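4. Boxes, Trays and Lids

4.1 What the households stored

The home visits in Wanby covered 70 households, and in most of them small items were kept in more than one room. Screws, hooks and picture wire were in the kitchen as often as in the garage. Buttons and thread were split between a bedroom drawer and a tin in the hall. Batteries turned up everywhere. We wrote down each container that held items smaller than a matchbox, together with the room, the height of the shelf and whether the container could be closed. The full list has 331 containers.

Containers fell into four groups. The first was reused food packaging, mostly jars and tubs. The second was open dishes and bowls. The third was drawers with some kind of insert. The fourth, which is the subject of this section, was the lidded plastic box with a divided tray inside it. We call this last group tray boxes. They were less common than jars but held a wider range of items, and people had more to say about them in the interviews.

Contents were sorted using the Brirnus scheme (see Section 2), with one change. The scheme puts all sewing items under a single heading, and we split off needles and pins. Several people kept these apart from everything else for safety, and that choice would have been lost under the broader heading.

4.2 The box as three parts

A tray box is usually bought as one item, but in use it behaves as three. The outer box protects the contents and gives them a place on the shelf. The tray sorts them. The lid closes the box, and during use it has to be put somewhere. People made separate decisions about each part, and sometimes they stopped using one of them. Trays were taken out to make room for a large item and then stored elsewhere. Lids were left off for weeks when the box was in daily use.

Clear plastic changes how the parts work together. With a clear box, a person standing at the shelf can see that there is a tray inside and can often tell how full it is. With a clear lid, the same check can be made from above when the box is on a table. Neither view is perfect. Thin dividers overlap when seen from the side, and it can be hard to tell which row a small item is in. People told us that they used the side view to pick the right box and the top view to pick the right compartment.

Figure 3 shows a box and tray of this type, and a lid with rounded corners. The tray is pale gray and divided into small compartments. The lid is a shallow piece with a thin raised rim, clear enough that the grain of the table can be seen through it. On a pale surface, a lid like this is easy to lose sight of. It is marked mostly by the line of its rim and by any spot where the light catches the edge. We return to this point in 4.3.
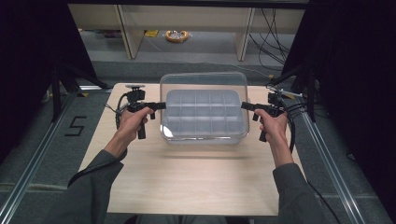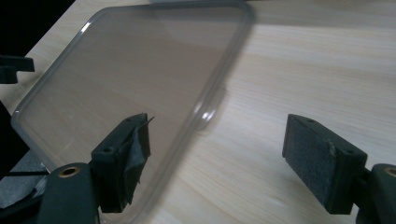
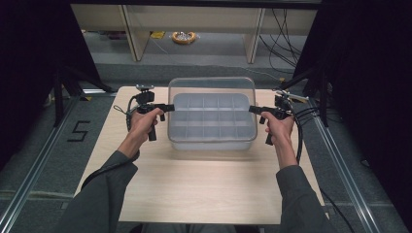 Figure 3. See-through storage box with a gray divided tray inside (first and third panels); clear plastic lid with rounded corners on a light wooden tabletop (second panel).

4.3 Where the lid goes

We asked each person to show us how they would get one item out of a tray box and put the box away again. Four places for the lid were common: flat on the table beside the box, under the box, leaning against the wall or a cupboard, and held in the hand. Flat on the table was the most frequent answer. It takes up about as much room as the box itself, which matters on a narrow counter, and several people moved other things out of the way first.

Putting the lid under the box saved space, but it caused trouble when the box was large. A shallow lid with its rim facing up makes an uneven base, and one person's box rocked when they reached into the back row. Turned the other way, the lid was steadier but picked up crumbs and grit on its inner side. People who sewed noticed this more than people who stored hardware.

Lids were also set down and then not found. This came up in 10 of the interviews without our asking. In each case the lid was clear and the surface was light, or the lid had been covered by a sheet of paper or a piece of cloth during the task. Two households had put a strip of colored tape along one edge -- a simple fix, and both said it worked. A third had painted the rim with nail polish.

Smudges and fine scratches were normal on lids that had been in use since January or earlier. Few people cleaned them. The main complaint was that a label stuck on the lid and then peeled off left a patch that stayed tacky and gathered lint. For this reason some people labeled the long side of the box and left the lid bare. A labeled side also solved a mix-up we saw in homes with several boxes of the same size, where the lids were swapped and the labels went with them.

4.4 How the compartments were used

Compartments were rarely filled evenly. The row nearest the front of the shelf held the items used most, and the back corners held items that had no other place. Many trays had at least one compartment that the owner called "odds" or "bits," and it was usually the fullest.

Small, equal compartments suited beads, screws and fuses. They did not suit anything long. Crochet hooks, drill bits and zip ties were laid across the tops of the dividers, which kept the lid from closing or pushed up the middle of it. Where the tray could be lifted out, some people used the space underneath for long or flat items and set the tray back on top. This worked if the items were needed seldom.

The heaviest box we recorded was in an apartment on Khoury Street and held more than 3,000 beads, by the owner's own tally. She carried it with both hands on the side walls and never by the rim. Others described the same habit. A hand on each side keeps the tray level, and a level tray keeps light items from hopping over the dividers into the next compartment.

Only one household had a written plan of its tray. It was a Pronix order form turned over, with the grid drawn in pencil and the name of one item in each square. The plan was out of date by two rows when we saw it, and the owner corrected it during the visit.

We use cookies to improve your reading experience. By continuing to use this site you agree to our cookie policy. Accept / Manage settings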